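Drulinwood Workshop Forum > Machines and Motion > Two-arm cell: cable routing and repeatability

Started by k_zapata
Sep 7, 2018

k_zapata
Continuing from the build thread, which had become too long to search. The cell has two arms over one white table. One picks thin rectangular bands with rounded corners from a flat plate and the other works at a tray with raised guides. The bands flex, so the grip has to be close to the same spot each time.

The problem is drift at the wrist. With the arm folded the tip returns to within 0.2 mm by dial indicator. At full reach it is nearer 0.6 mm, always biased the same way. I have re-zeroed the servos, checked the horn screws and swapped the supply. No change.

I suspect the base flange is lifting slightly. Before I take it off the table I would like other opinions.

heledd_p
What is your test cycle? A figure of 0.6 mm means little without the number of moves and the direction of approach.

k_zapata
3,108 cycles over two evenings, always approaching from the plate side, constant speed. Reading taken at the end of each batch. Log is on the Maltance share under the May folder, because I never renamed it.

heledd_p
Approach from the other side and repeat. If the sign of the error flips, it is backlash and the flange is innocent.

rukell_bench
I would not bother with the flange either. Look at the cables. Braided sleeve is stiff, and a loop hanging off a moving joint acts as a spring. At full reach the loop opens and pulls the wrist back. I had this on the Rukell gantry and lost a month to it.

k_zapata
The loops are there on purpose. When the cables were tied down close to the arm, two of the connectors worked loose.

rukell_bench
Then they were too short. Tie at the joint axis, leave slack only where the joint turns, and put a strain relief before the connector. A free loop in mid-air is the worst of both arrangements.

mimoza
Disagree with rukell_bench, at least in part. The servo should hold against a few grams of cable. If it does not, the position gain is too low, or the bracket between the joint housing and the next segment is flexing. Printed parts creep under screw heads. Check the bracket screws for torque before moving any cable.

rukell_bench
A hobby servo has a dead band. Inside it there is no correction at all, whatever the gain. A steady pull will park the joint at one edge of the band every time. That matches a bias in one direction.

mimoza
It also matches a crept bracket. Measure it.

analyn_m
Easy to separate the two. Hang a known weight on the wrist with power on and read the indicator, then do the same at the joint housing. If the wrist moves and the housing does not, the fault is between them. I used a 105 g lathe washer at Arboleda and it was heavy enough to show.

k_zapata
Did both tests. Reverse approach: the error keeps its sign, so not backlash. Weight test: the housing moves by an amount I cannot read, the wrist moves roughly 0.3 mm. I then held the lower cable loop up with a bit of string and ran a short batch at full reach. Error fell to 0.35 mm.

So rukell_bench is right about part of it and mimoza may be right about the remainder. The flange stays bolted where it is.

heledd_p
A short batch is not the same test as the long one. Run the full count with the string before you divide the blame.

analyn_m
Can you post the arm side on, and the base with the bolts in view? Difficult to advise on tie points from text.

k_zapata
Both attached, with the cables in their usual free loops.

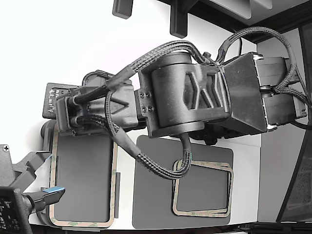
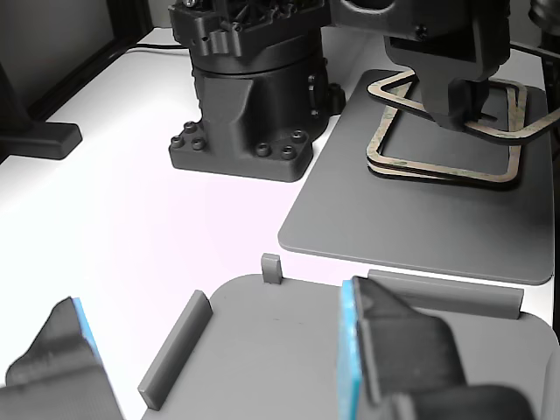 Cable loops and joint housing (first); base flange, plate and tray (second).

rukell_bench
The loop under the drum-shaped joint is the one I would shorten. It hangs far enough to drag on whatever is beneath it. The big one by the servos matters less, being further from the wrist.

mimoza
Four small screws on that bracket. Put washers under them and repeat the weight test before you cut any cable.

k_zapata
Washers first, then the lower loop, one change per run. Will post the numbers for each.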